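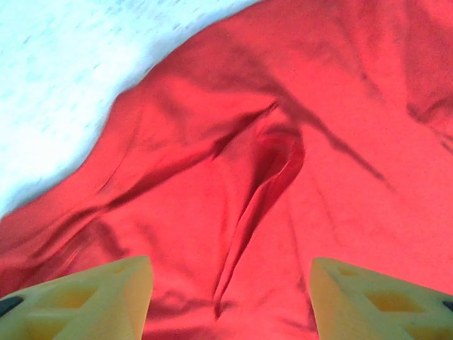
Red cloth, creased.

Minutes of the Prastia Street Block Association, 20 May 2026

I'm the one taking minutes again, so you get them my way. We met in the back room at the Siriwan cafe, and we got going late because the door code had been changed and the new one was in an email that half of us hadn't read. We had a quorum by the time the tea came out.

January minutes. Approved with one fix. I had written that the hedge by the bus stop was "dead" and it should have said "dormant." It has leaves now, so fair enough.

Parking. This took up most of the first hour, as it always does! The city has sent back our permit request and wants a new map showing which side of the street we mean. We mean the even side. I thought we'd said so, but the old map had both sides shaded in, so I'll redo it and drop it off myself. Someone asked if visitors would get passes under the new plan, and the answer is yes, two per household, good for a day each. There was a fair bit of grumbling about day passes for people with family staying over – I was one of the grumblers – and we agreed to ask for weekend ones as well.
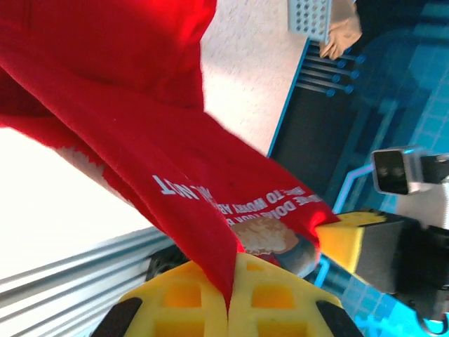
We also talked about the delivery vans that double-park outside number 59. The driver for Mudico was very nice when a neighbor spoke to him, and he's been using the loading bay since. The other vans haven't changed a thing. I'm going to write to their depots and see what comes back.

Storm drain. Still blocked at the low corner. After the last big rain the water came up over the curb and into two front yards (mine was one of them, and my poor peonies have not forgiven anybody). The city has given us a ticket number and no date. Please call it in every time you see standing water, even if you called the day before. They sort by number of calls, or so I was told on the phone.

Block party. We're going ahead! The street closure form needs signatures from 9 households and we have them all. Cikance will rent us the folding tables at last year's price as long as we pick them up and bring them back clean. Last year one went back with barbecue sauce on it and we heard about it. Still needed:

Two big coolers

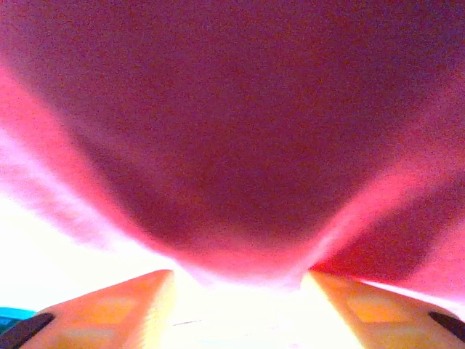
Extension cords, the outdoor kind

A grill that isn't mine, since mine has lost a leg

Music was put to a vote. Live band lost, playlist won, and we'll turn it down at 9.

Money. We have $92 in the account after paying for the new bulletin board. That won't cover the tables, so I passed a jar and I'll bring it to the next meeting too. There was a suggestion that we set yearly dues.
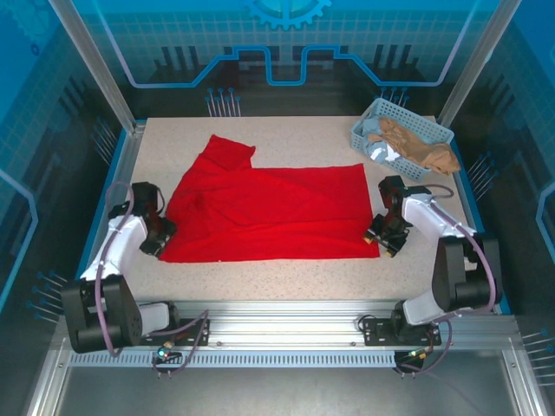
I'm not against it, but a few people felt strongly that the association should stay free to join, and I can see that side too – we left it open and it goes first on the next agenda so we aren't all tired when we get to it.

Other business. The little library box needs a new hinge. There are far too many cookbooks in it and hardly anything for kids, so bring picture books if you've got them. A gray cat with a white chin has been sleeping on porches at the top end of the street. She's friendly, she has no collar, and the vet will scan her for a chip for free if somebody can get her into a carrier.

We closed up when the cafe started stacking chairs. Next meeting is in the same room, and I'll send the door code by text this time.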